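Kistach flat – kitchen and utility safety check, with my comments

Date of check: March 3, 2022
Checklist used: Lambrechts home safety sheet, the short one
Next look: April

I do this twice a year and I always say I'll keep the comments brief, and then I don't. Anything marked OK is fine as it stands. Anything marked To do needs a bit of work, and Watch means I'm not worried yet but I'd like to see it again next time.

1. Smoke alarm, hallway – OK
Pressed the test button and my ears are still ringing. The date on the back is still good. I gave it a quick hoover round the vents too, there was a fair bit of fluff in there.

2. Heat alarm, kitchen – OK
Same story. It's the Otico one, which I still like better than the old one because the button is big enough to press with a broom handle (I'm not tall and the ceiling is).

3. Carbon monoxide alarm – To do
It works, but it's sitting on top of the bookcase behind a plant. I know who put it there, it was me, when I was painting. It needs to go back on its bracket at the right height. The screws are in the jam jar in the drawer.

4. Sockets and plugs – To do
Mostly good. No scorch marks, no cracked faceplates, nothing warm to the touch. The double socket by the back door is a little loose on the left-hand side, so I've put tape over it and written DON'T on the tape. I'll ring the electrician, I'm not taking that one off the wall myself!

5. Extension leads – Watch
There are four in use, which is more than I'd like. The one behind the sofa only runs a lamp and a phone charger, so that can stay. The one in the kitchen had the toaster and the kettle on it together. The kettle on its own is 3000 watts and the lead is old, so I've moved the kettle to the wall and it's staying there, even if it means walking an extra step for a cup of tea.

6. Washing machine and other big appliances – OK
Plugged straight into the wall, every one of them. I ran my hand along the hoses and the joints were dry. Pulled out the filter and found a hair grip, a button and something I've decided not to think about. The feet are level. I checked with a spirit level this time instead of just leaning on the top and seeing if it rocked.

7. Tumble dryer lint – OK
Cleaned out. I do wish everyone would do this after each load, but I've said that on every one of these sheets since I moved in.

8. Floors and trip hazards – To do
The boards are in good nick generally. One has lifted slightly near the bathroom door and it catches my slipper every single morning. The rug in the hall slides about as well – I bought some of that Skillness grip tape for it months ago and it's still in the bag. This weekend, definitely.

9. Stopcock – OK
Turned it off, turned it on again, no drama. If you've never tried yours, please do, they seize up if they're left alone for years. I've hung a label on it so anyone can find it.

10. Water temperature at the taps – OK
Bathroom hot tap comes out comfortable. The kitchen one is hotter, so I've left the little warning sticker up for visitors with small children.

11. Cleaning products – Watch
All in the high cupboard and all in their own bottles. The catch on that cupboard is getting weak though, it popped open twice while I was writing this. A new one won't cost much.

12. Fire blanket – OK
On its hook by the door, away from the hob, tabs hanging down. It was behind the aprons last time, and I did tell myself off.

13. Windows and keys – OK
All of them open and close. The keys are on the nail beside each window, except the bedroom, where the key is on the sill. Fine for now.

14. Meter cupboard – To do
Full of carrier bags again. I moved them so I could see the fuse board and then, I'm sorry to say, I moved them back. They've got to go. Test button on the board tripped as it should, and I had to reset the clock on the oven, as ever.

Jobs to carry over: alarm bracket, loose socket, lifted board, rug tape, cupboard catch, carrier bags. The socket comes first and I'm ringing about it tomorrow morning. The rest I can do myself with a screwdriver and a free afternoon. 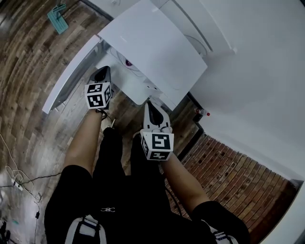
White appliance on the plank floor.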